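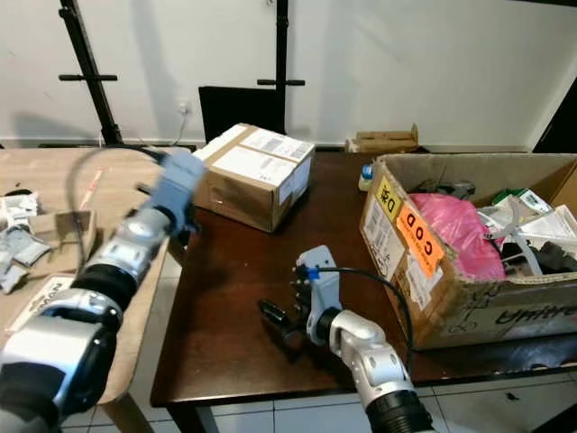 3.2 Parcel returns and address quality

The second part of the study looks at why parcels come back to the sender. We used the return log kept by Bovent, a regional carrier that serves Vevley and the towns along the Bråten road. The log covers 3964 returned parcels. Each entry gives the postal code, the reason code entered by the driver, and the number of delivery attempts.

Reason codes were not used in the same way at every depot. At Vevley, code 4 ("address incomplete") was also entered when a building had no working doorbell. Arruda read the free-text notes and recoded these entries by hand. Arnaud then recoded the same entries without seeing his results, and the two compared their lists. Entries on which they still disagreed were left out of the model.

Figure 3. Closed carton with shipping labels on the top and front faces.

Labels are a known source of error in this kind of work. When a carton carries more than one, a sorter may scan the wrong barcode, and the parcel is then logged under an earlier shipment. We treated any parcel with two tracking numbers in the log as a single return and kept the later number.

After recoding, an incomplete address was the most common reason for return, at 68 percent. Missing apartment numbers made up most of this group. Refusal by the receiver accounted for 18 percent. The rest were damaged parcels, closed businesses, and entries with no reason given.

Returns were more common in postal codes with many rental units. The link held when we controlled for distance from the depot, but it became weaker when the newest housing blocks were removed. Several of those blocks had been given street numbers in July and were still missing from the carrier's address file when the log was closed on 6th August. We therefore report both versions of the model in Table 4.

Parcel weight had no clear effect on the return rate. Weights were missing for one depot, and we did not try to estimate them.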